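Comparing two grippers for the memory module task

Since January our small group at Zarano has been working on one question: which gripper should we use when the arm puts parts into a desktop computer? I promised in the last newsletter to write how it goes, so this is a report from the middle of the work. We have no final answer yet.

We compare two models. The first is the Sengar, a parallel gripper with a short stroke and stiff fingers. The second is the Urkska, which opens wider and has a softer force control. Both were mounted on the same arm, with the same controller and the same program, and only the tool offset was changed between them. For the Urkska we also had to write a new driver, and this took more days than I like to admit.

The task has three parts: the processor, the hard disk and the memory. The processor was easier than we expected with both grippers. The memory module is the difficult one. It must go straight into its slot, it needs a quite strong push at the end, and if it is tilted even a little the push goes to the wrong place. Until now we made 207 insertions with the Sengar and 34 with the Urkska. The second number is low because of the driver, so please do not compare success rates from it.

What I can say already is where the two are different. The Sengar holds the module very firmly, and when the arm pushes down, the module does not turn between the fingers. But it does not forgive a bad pick. If the module stands a bit crooked in the holder, it stays crooked all the way to the slot. The Urkska lets the part settle a little, so small errors of the pick become smaller, but during the push we sometimes see the module slide up in the fingers.

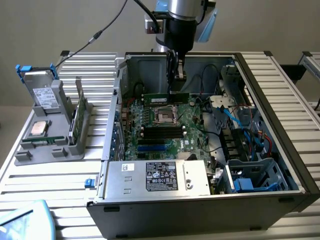

One reader from Prestemness wrote after the last issue that we should look less at the fingers and more at the force sensor, because in their tests most failed insertions could be recognized in the force curve before the full push started. They stop the arm, go back two millimeters and try again with a small side movement. I think this is good advice. We have recorded the force in all our runs, but until now we only used it as a safety limit.

So our plan has changed a little. We will first add the retry movement to the program, then repeat the memory part with both grippers and an equal number of runs. The fingertips will also be changed - we have a set with a shallow groove for the edge of the module, and one with a thin rubber layer. I expect more from the groove, but my colleagues do not agree with me.

A practical note for those who want to repeat this at home or in their lab: fix the computer case well. In our first runs it moved a little on the bench with every strong push, and we searched for the error in the calibration for a whole afternoon.

The force recordings from the Sengar runs can be requested by replying to this newsletter. The Urkska recordings will follow when there are enough of them.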